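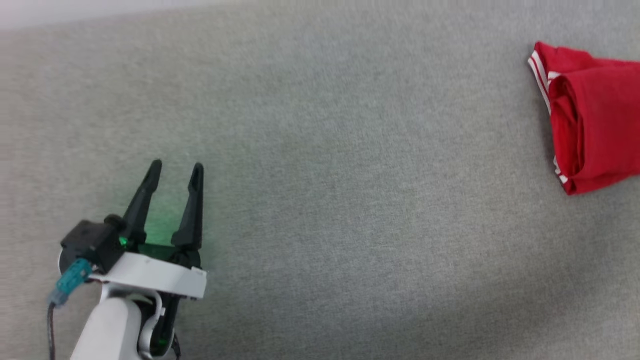
The open gripper on the carpet, with a red garment at upper right. The green light is at the motor housing.

7 comments - 18 shares

The arm that Savvas Tsakiris has been building since last winter has one task, which is to pick clothing off a floor and put it in a bin. It does this slowly. A person can clear the same floor in the time the arm takes to plan its first move.

Tsakiris works on it in the spare bedroom of his house in Sambridge and, when he needs a drill press, in the shared workshop on Shakya Street. He repairs elevator controls for a living. The project is called Osow, a name he gave to a folder on his computer and never changed.

Cloth is a hard material for a machine. A block has edges that stay where they are. A pair of shorts has a different outline each time it is dropped, and the best place to hold it may be under another fold. Osow's software does not try to work out what the garment is. It looks for a ridge, estimates which way the ridge runs, and turns the wrist so that the fingers close across it.

The fingers took more work than the software. Tsakiris began with wide, padded ones, which pressed the fabric flat before they could close on it. The present pair is black and slim, with flat inner faces and narrow tips. They open into a V, and the arm brings them down at a shallow angle, close to the pile.

Carpet brings its own trouble. On a hard floor the tips can touch down and slide. On carpet they sink, and the motor reads the drag as a grip. Early versions would close on nothing, report success and carry the nothing to the bin. The fix was to compare the motor load during the close with the load after a short lift. If the second reading falls back to the baseline, the arm opens and tries again, up to 3 attempts.

"The first reading is worthless by itself," Tsakiris says. "I spent most of July believing it."

Cabling was the other source of lost evenings. The motor at the gripper is fed through a teal plug on the side of its housing, and the lead from that plug has to follow the wrist through its full turn. In the first layout it was too short by the width of a thumb. At the end of travel it pulled the plug partway out, the motor dropped off the bus, and the arm stopped where it was. He made the lead longer and limited the wrist in software. The limit costs him some approach angles - he says he has not missed them.

The white arm parts came off a printer at the workshop. Several were reprinted after the layers split near the screw holes. He now prints those parts on their sides, with thicker walls, and tightens the screws by hand.

Osow logs every attempt. The log stood at 2,022 entries when I visited, and more than half were marked as failures. Tsakiris sorts them by cause: missed ridge, slipped grip, false grip, cable. The last group has had no new entries since he changed the lead. Slipped grips are now the largest, and most of them involve thin, smooth fabric lifted by a single layer.

He has a set of rubber tip covers on order from Flonmont, a small parts shop that sells by mail. They will add thickness at the point where he has been trying to remove it. He plans to run the same garments with and without them before changing anything else, and to leave the lift speed alone until those runs are done.

18 shares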